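Section 4. Setting up the Zandosell leak sensor

4.1 Before you start

The box says setup takes two minutes. Allow 40. Most of that goes on the Wi-Fi step, which the leaflet covers in one cheerful sentence.

You need the sensor, the Brullow hub (already updated, see Section 3), two AAA batteries and a dry cloth. You do not need the paid Tipoki plan, whatever the app tells you on its first screen. Alerts to one phone work without it.

CAUTION: The sensor tells you about water on the floor. It does not shut anything off. If you want the supply closed when you are out, fit a separate valve.

4.2 Pairing

1. Put the batteries in. The light blinks green. If it blinks red, take them out, wait 23 seconds and try again. The maker says ten seconds is enough; on our test units it wasn't.
2. Open the app and choose Add Device, then Water.
3. Skip the screen that asks for your home insurance details. The sensor works the same with it left blank.
4. Hold the sensor next to the hub until the light stays on.
5. Give it a name you will understand at 3 a.m. "Sensor 2" is a poor name. Use the room and the fixture.

4.3 Choosing a spot

1. Pick the lowest point of the floor near the fixture. Water will not climb to reach the contacts.
2. Keep the sensor flat, contacts down. Do not use the sticky pad on tile; it lifts the contacts clear of the floor.
3. Near a toilet, start with the side where the supply line comes in.
4. Do not put the sensor on a table or shelf. The range chart in the leaflet was made with the sensor at table height, and we would not trust it for a unit on the floor.

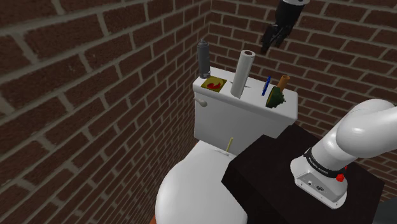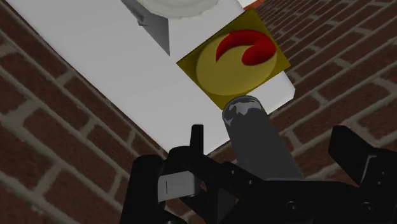 Fig. 4-2. Brick walls: first view, toilet in the corner; second view, white tabletop.

NOTE: Brick cuts the signal more than the leaflet admits. With one brick wall in the way, test before you settle on a spot. With two, plan on moving the hub.

4.4 Testing

1. Wet a corner of the cloth and touch it to both contacts.
2. Wait for the alarm. Your phone should get a message within 43 seconds.
3. Dry the contacts and press Clear in the app.
4. Repeat with the door of the room closed — this is the test that tends to fail.

If no message comes, move the hub before you buy the Staler range extender. Fletcher Paewai tried both for this guide, and moving the hub one room over did more.

4.5 Battery life

The maker claims 2,788 test alarms per set of batteries. We have not checked this and don't plan to. Change them every June and ignore the percentage in the app, which stayed at full on one unit until it went dead.

Text and testing notes: Warrick Ruddock. Continue to Section 5 for the valve.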